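Trilotton Food Storage Service
Household guidance thread, June: keeping lettuce in zip-top bags

1/ Lettuce remains one of the items residents ask us about most often. Of the 1,398 inquiries received through the Drerkdale help desk this spring, 300 concerned salad greens. We are therefore restating our advice on bagging a whole head.
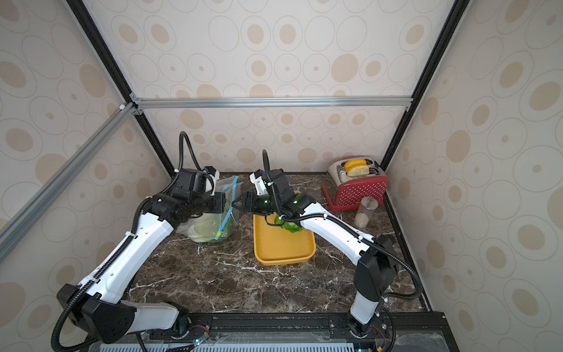

2/ Choose a bag large enough to close without pressing on the leaves. A head that has to be forced past the zipper will bruise along the ribs, and bruised ribs are the first part to brown.

3/ Do not wash the head before storage. Remove any damaged outer leaves, shake off loose water, and trim the stem only if it has already discolored. Washing should wait until the day the lettuce is eaten.

4/ Hold the mouth of the bag upright and fully open while the head goes in. Residents with limited grip may find it easier to stand the bag in a deep bowl and fold the top edge over the rim.

5/ A dry paper towel may be placed beside the head to take up moisture. Replace it when it feels damp – in most refrigerators, every two or three days.

6/ Bags with a slider tab should be run closed from end to end, then checked with a finger along the seal. Leave a small gap at one corner if the lettuce came from the store very damp.

7/ Store the bag in the crisper drawer, away from apples, pears, and ripe bananas. Keep it clear of the back wall of the refrigerator, where leaves can freeze.

8/ A firm head kept this way should be checked after 7 days. Discard any lettuce that is slimy or has an off smell. Slight browning at a cut edge can be trimmed.

9/ Bags may be washed in warm soapy water, turned inside out, and dried fully before being used again for produce. Bags that have held raw meat or fish should be thrown away.

10/ The printed version of this guidance was sent to 1,033 households in the Lasmont and Drerkdale service areas. Residents who have not received a copy may request one at either front desk. Large-print copies are available.

11/ The next thread in this series will cover celery, carrots, and fresh herbs. Questions on those items may be left as replies to this post until the end of the month.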